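Frequently Asked Questions

Plusurar is a group blog on theology and church life, written by a small circle of pastors, teachers and lay readers. These are the questions that come in most often through the contact form. Last updated March 14, 2018.

What does Plusurar publish?

Mostly essays on Scripture, doctrine and prayer, along with book reviews and short series that run over several weeks. We also post reading guides that small groups can print and use. We don't publish sermons in full. A sermon can be reworked into an essay, and several of our better posts began that way.

Is the blog tied to a particular denomination?

No. Our writers come from Baptist, Anglican, Presbyterian and Methodist churches, and a few attend congregations with no affiliation. Everyone who writes for us affirms the Nicene Creed. Past that point we expect differences, and you will find posts on baptism and church government that disagree with each other. Each post gives the view of its author.

How often do new posts go up?

Two a week, on most weeks. We slow down in Holy Week and stop between Christmas and Epiphany. There are now 935 posts in the archive.

How do I find older posts?

Use the search box at the top of the page or the topic list in the sidebar. Posts in a series have links at the bottom to the parts before and after. Some links in the oldest posts are broken because we moved the site to a new host and the addresses changed. If you run into one, send us the title of the post and we will fix it.

Can I write a guest post?

Yes. Send a short pitch first, a paragraph or two, with the passage or question you want to write on and a line about your church background. Please don't send a finished piece without a pitch. We aim to reply within 4 weeks. Guest posts should run between 900 and 1,500 words, and footnotes should be kept to the ones a reader would need.

Which Bible translation should I use?

Any standard English translation is fine. Name it at the first quotation and stay with it unless you are comparing wordings. If you translate from the Greek or Hebrew yourself, say so.
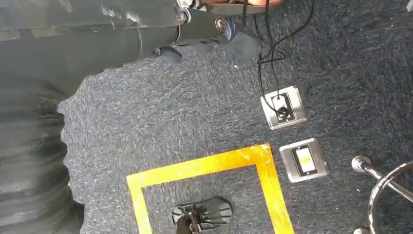
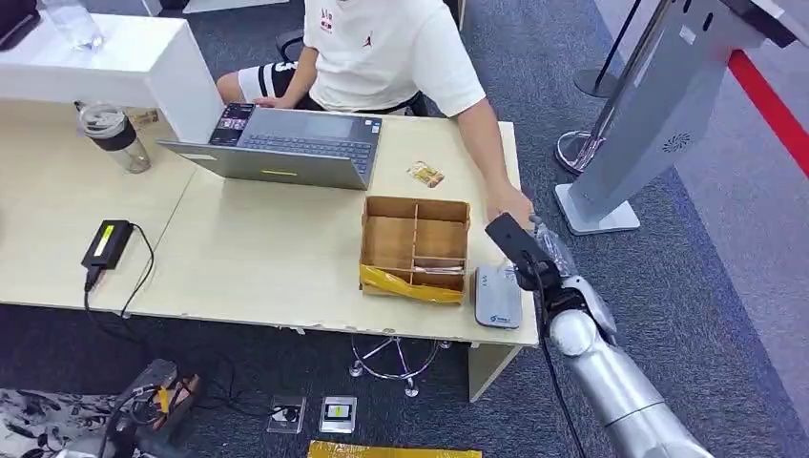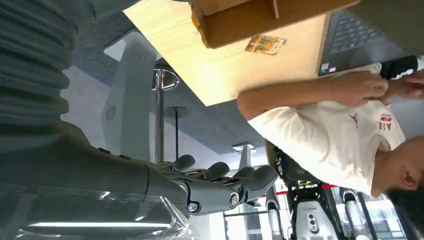 Second photo: a laptop open on the desk.

Do you edit what people send?

We do. Every post is read by two editors, one for content and one for style. You will see the edited version before it goes up and can object to any change. If we can't agree on a change that matters, you are free to withdraw the piece and place it elsewhere.

Are comments moderated?

A first comment from a new reader is held until an editor approves it. After that your comments appear right away. We remove personal attacks, advertising, and comments that question whether another reader is a Christian. Strong disagreement is allowed. Comments close on each post after 60 days.

My comment never appeared. What happened?

The spam filter catches anything with more than one link in it. Try again with the links taken out. If it still doesn't show up, write to us and we will look in the queue.

What is the Castunton reading group?

It meets once a month in Castunton and works through one book a year, a few chapters at a time. The current book is Augustine's Confessions, and April will cover Books VII and VIII. You don't need to have read the earlier books to join in. Notes from each meeting are posted on the blog the following week under the topic Reading Group.

What is the Rocha series?

The Rocha series is our set of long-form interviews with people who teach or write on theology. Each interview is split into parts of a readable length. Suggestions for future guests are welcome, although we do better with a suggestion that names a particular book or article you'd like discussed.

Can I get posts by email?

Yes. The sign-up form is at the foot of every page. Our mailing list is called Watura and has 1,344 subscribers. You can choose to get each post as it appears or a digest on Saturday. Every message has an unsubscribe link, and we don't share addresses with anyone.

May I reprint a post in my church newsletter?

You may, as long as you print it whole, give the author's name and include the address of the blog. For use in a book or anything sold, please ask first. Guest writers keep the rights to their own work, so we will pass your request along to them.

Do you accept books for review?

We accept print copies and e-books from publishers and authors. Sending a book doesn't guarantee a review, and we can't return copies. Reviewers say at the end of the post if the book was free.

How can I reach an editor?

Use the contact form and put the title of the post, if there is one, in the subject line. Questions about a pitch you have already sent should go in a reply to the same email thread.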